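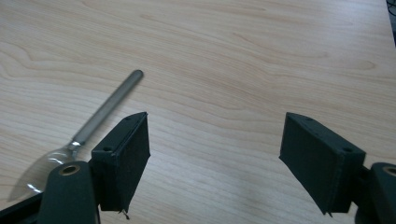
Hollstead Shared Kitchen – Furniture and Cutlery Group

1/ Notes on the big table and the spoon reorder, as several people asked at the last meeting and the minutes are thin. Long thread, mostly about surfaces.

2/ The tabletop is the pale one with the long flowing grain. The darker tan streaks show up well in the photo. It has a slight gloss, enough to give a whitish sheen where the light lands.

3/ That sheen makes it hard to judge cleanliness from directly overhead. Get your eye down to table height and look across towards the window. Smears show as dull patches against the gloss.

4/ Cleaning: damp cloth, drop of washing-up liquid, wipe along the grain, second cloth with plain water, dry with a tea towel. No cream cleaner. Cream cleaner is an abrasive and it will take the gloss down in patches.

5/ If you find a scratch, leave it and tell us. Someone had a go at one in May with 400 grit paper and we now have a matt oval at the far end that is far more visible than the scratch was.

6/ On to spoons. The one on the table is the type we are standardising on. Satin handle, long and slender, rounded at the end. Polished neck, shiny bowl.

7/ Two finishes on one piece is fairly common. Brushed handles hide fingerprints and fine scratches. A mirror bowl is easier to inspect after washing, as dried food breaks up the reflection.

8/ The old Punden set was mirror finish all over. It looked good for one winter. After that every handle had a haze of fine scratches from being tipped into the drawer in handfuls.

9/ We started with 71 teaspoons and dessert spoons combined. I am not going to publish the current figure until the lunch club has checked its boxes.

10/ Two quotes came in for replacements. Karam will do the satin handle pattern in open stock, so we can buy singles later. Mistcombe is cheaper per dozen but only sells full canteens, and we don't need more fish knives.

11/ Recommendation is Karam. Total comes to just under £400 with delivery, inside the budget line agreed for tableware.

12/ Someone asked about dishwasher marks. The brown specks on the old set are mostly surface deposits – they come off with a paste of bicarbonate and water, rubbed lengthways on the handles. Never across a brushed finish. Cross scratches catch the light and stay there.

13/ Handles down in the basket, please, and mix the spoons with forks. Spoons stacked together nest, and the inner one comes out with whatever it went in with.

14/ Also: empty the basket when the cycle ends. Leaving it shut overnight gives you water spots on every bowl, and then it all has to be dried by hand anyway.

15/ Table again. Wet spoons should not be left lying on it. Use the drainer or a folded cloth. The top copes with a spill, but the joint along the underside edge does not like standing water.

16/ Trivets are in the second drawer down. They are cork. Use two under the stockpot.

17/ The order goes in once the lunch club has reported. If you have any of the old spoons at home, the box by the back door is open until 9 pm most evenings. Forks also accepted.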